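Painting over old wood paneling – skip the primer??

Home > Boards > Walls & Paint

mudroom_mike
OK need fast answers, got the weekend and that's it. Back room in our place in Julum has paneling on all four walls, orange-ish, shiny, 70s. Wife wants it a real color. Guy at the paint counter says the Cirnik all-in-one goes straight on, no primer. True or is he just selling me the pricier can? 165 square feet of floor, normal ceilings.

trimtab
He's selling you the can.

Clean it, scuff it, prime it, paint it. Shiny old paneling is the worst thing to stick to. I did a hallway without primer in my twenties and peeled it off with my fingernail a year later.

okra_and_rye
disagree with trimtab. Used the Cirnik on paneling in September, no primer, two coats. Not a chip so far. BUT I scrubbed first, degreaser, then rinsed twice. I think most people who say it peels didn't wash the wall

trimtab
September is two months ago. Come back in three years.

okra_and_rye
lol fair

Juniper Haddad
Going to side with trimtab but for a different reason. Tannin bleed. Some of that old paneling will push yellow-brown stains up through anything water based, doesn't matter how well it sticks. You'd see it worst with white or cream. What color are you going? If it's dark you might get away with it.

mudroom_mike
Red. She wants red. With the grain still showing a bit. I said barn, she said no, cozy

Juniper Haddad
Oh then that's a different job. If you want grain showing you want a stain or a thinned coat, an opaque paint will bury most of it. Look up tinted wash. Red is a pain whatever you do, weak pigment, goes on streaky. Which could be what you want here?
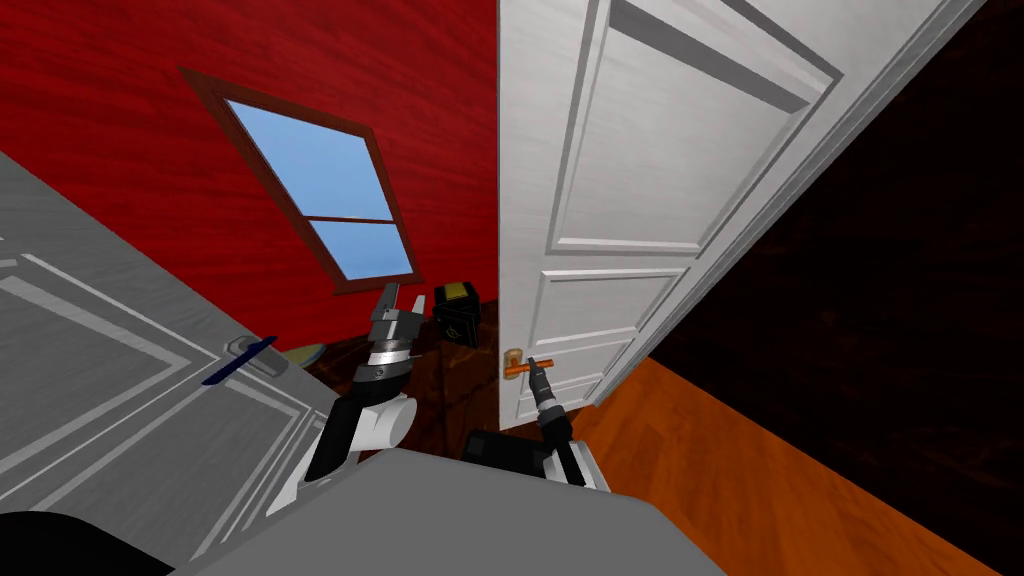
Loletach, 11/11/24

OK, here's the idea. Streaky red wall, narrow dark brown around the window, door light gray-white. Furniture not in it, don't care about furniture. Wife likes the red. I'm on the fence about the brown. Writing from my brother's, back home tonight, can still return the can.
– mudroom_mike

okra_and_rye
keep the brown!! white trim next to that red is going to look like a candy cane. The white door is plenty

trimtab
White trim. Dark trim makes a small window smaller. And if the door is white the trim should match the door, that's just how it's done.

okra_and_rye
how it's done by who

trimtab
By people who sell houses.

mudroom_mike
not selling the house

pellet_stove
Coming in from the other side, has anyone asked if its real wood? If it's printed hardboard a stain does nothing, just sits there and smears. Find a spot behind the baseboard or an outlet cover and sand it. If the grain disappears it's a picture of wood and your looking at primer plus paint, end of story.

mudroom_mike
hadn't thought of that. going to check tonight

Juniper Haddad
pellet_stove is right, should have asked that first. Also if it is real, do a test board. One wash coat, wait, second wash coat. Don't judge it till it's dry and don't judge it at night under a bulb.

mudroom_mike
Checked. Real wood veneer, super thin though. Sanded through it in one corner before I noticed. oops

trimtab
Stop sanding. Hand scuff only, 220 grit. Shellac primer on the bare corner.

okra_and_rye
shellac primer is white tho, it'll show under a wash. Clear shellac

trimtab
Clear shellac. Yes. Fine.

pellet_stove
Price check if anyone cares – our painter quoted 700 for a room that size, walls only. Said no and did it ourselves with a 9 inch roller and a brush, took us 10 hours with drying. Achterberg brush, the angled one. Worth it for the edges.

mudroom_mike
ok going with a red wash, two coats, clear shellac on the bad corner. Door gets regular enamel. Returned the Cirnik, they gave me store credit. Trim still under negotation

Juniper Haddad
Do the trim last. You'll know once the walls are up. And tape the window before you start, the red gets everywhere

okra_and_rye
brown

trimtab
White.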